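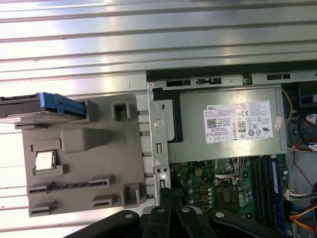
Subject: Re: Shower games and the Culville room
List: party-planners

On Monday the shower host wrote:

> I've more or less settled on the upstairs room at Culville for the
> shower. It holds 60 and they'll let us in at 4 to decorate. Otico do
> a games pack with bingo, a nappy raffle and a guess-the-bump tape,
> and I thought we'd get through all of them before the cake. Balloon
> arch from Surkari. Has anyone used either?

I've used Otico, once, and wouldn't again. The bingo cards were nice enough but there were only 18 in the box and half of them had the same squares, so five people shouted at once and then we had to find five prizes. As for the tape, would you want your waist guessed at by your husband's aunts? I'd ask her first. I suspect I know the answer.

Does she really want 60 people? You said at the start it would be close friends. A room that size with 18 guests in it feels like a waiting room, and they'll charge you for the lot.

I can't see the arch being worth it either. Surkari wanted 200 from my sister, and that was before delivery. She went to Nanayakkara for the cake and they threw in some bunting, which did the job.

All the games before cake sounds like a long wait for someone eight months gone. What time are you planning to feed people? You haven't said, and if you're only getting in at 4 I don't see how it's before six.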